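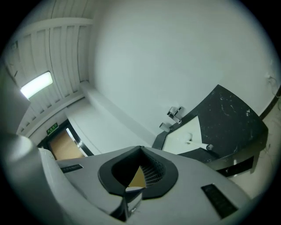 Gripper body with horseshoe-shaped opening

Television Animation: Structure and Production
Handout 7: Backgrounds, stock and reuse

Read this before the session and bring it with you. The reading response is due 23rd April. It should be no longer than 2,000 words, not counting the list of episodes you refer to.

Where we are

Last session covered the voice record and how it sets the timing of a scene. This session is on what stands behind the characters. Students often skip backgrounds when they write about a series, partly because backgrounds are designed to be skipped. A layout that pulls the eye away from the speaking character usually gets sent back.

Terms

Layout: the drawing that fixes where the camera is and how much of the location we see. It comes before the painted background.

Key background: the first finished painting of a location. It sets the color and the light for every later view of the same place.

Stock background: a painting made once and kept for use across a season. The kitchen, the street outside the school and the inside of the van are typical.

Overlay: a piece of scenery on its own level, in front of the characters. A counter or a hedge is often an overlay.

Pan background: a painting wider than the screen, so the camera can travel along it.

Please use these words the way they are used above. In the last set of responses "layout" and "background" were swapped several times, and it made some good points hard to follow.

Case 1: Vadville

Vadville is a half-hour comedy with a first season of 13 episodes. Nearly everything happens on one street. Season one was planned around six stock locations, and the writers were given the list before they wrote the outlines. If a script needed a new place, it had to give up something else, usually a crowd scene.

Watch the first episode with the list next to you. The bakery is seen from the door, from behind the counter and from the street. The view from behind the counter has a long overlay (the counter itself), which hides the characters from the waist down. Two people can talk there for a full minute with no leg animation at all. The writers put a lot of arguments in the bakery.

Now compare episode 7, which leaves the street for the first time. The lake has four new paintings, and the episode pays for them with a long middle section set in the van. The van scene is the best remembered part of the season. It has one background and a window with a repeating pan behind it.

Questions to keep in mind while viewing: How long is each shot in the van? When does the pan stop, and what is being said when it does?

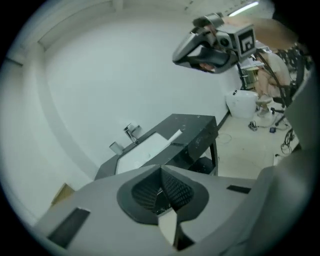 Two grippers, one with a black-and-white marker on its side

Case 2: Katis

Katis is an action series and has the opposite problem. The story moves to a new city in almost every episode, so stock is of little use. The art team handled this with color. Each city has one dominant hue, and many of the buildings are the same buildings, repainted and flipped. The harbor in the second episode and the fortress in the fifth share a tower. Put the two side by side and check the windows.

This is called a repaint. It is cheaper than a new painting but it still takes planning, as the light has to come from the correct side after the flip. In the fifth episode there is one shot where it doesn't. The shadow under the tower falls toward the sun. We will look at that shot in class.

Some of you will want to call this a mistake and stop there. Try to go further. Ask how long the shot is held, what the characters are doing in it, and whether you saw the problem on first viewing.

Case 3: the tribute episode

Many long-running series have an episode in which the characters dream, get lost in a television set or wake up in another show. The borrowed style is often simpler than the home style. Flat color and plain shapes are quick to produce, and an episode of this kind may come late in a season when the budget is thin.

Our example is the Nomero sequence in the second season of Katis. Nomero is the cartoon the younger characters watch at home. It shows up on screens in the first season, a few seconds at a time. In season two a character falls asleep and we spend a whole act inside it. The backgrounds change first. There is a full shot of the new street before anyone walks into it, and the music changes only after the cut. The characters then keep their own voices in the redrawn bodies.

Note the order: background, music, design, voice. Other tribute episodes use another order, and it makes a difference to how soon the audience catches on. If you know one, make a note of the order and bring it.

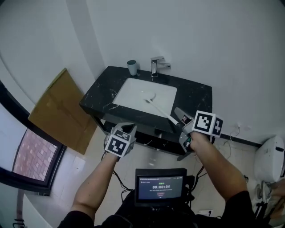 Cleaning brush in the sink, black marble vanity

A note on water

Water is hard to draw well and expensive to draw often. Te Moana, the feature we watched part of in week two, has water in most of its shots and was made on a different kind of schedule. Don't use it as a measure for television work. In a series, look for the ways water is kept small: a still surface with one moving highlight, a short cycle that repeats, a splash that happens below the bottom of the screen and is heard only. Vadville does all of these in the lake episode.

Viewing for this session

Vadville, season one: episodes 1 and 7
Katis, season one: episodes 2 and 5
Katis, season two: the Nomero act only

The library copies have the correct screen shape. Some of the versions online are cropped at the top and bottom, and you will lose overlays.

Reading response

Choose one location that appears in at least two of the episodes listed. Describe how it is introduced, which views are reused, and what changes between uses. Give time codes. Stills are welcome but must be labeled with the episode and the time. Plot summary should be kept to a short paragraph.

Students taking the course over the summer will get the same assignment in July with a different viewing list. Do not swap lists.

Next session: crowds, cycles and held drawings. Bring your notes on the van scene, as we will need the shot lengths again.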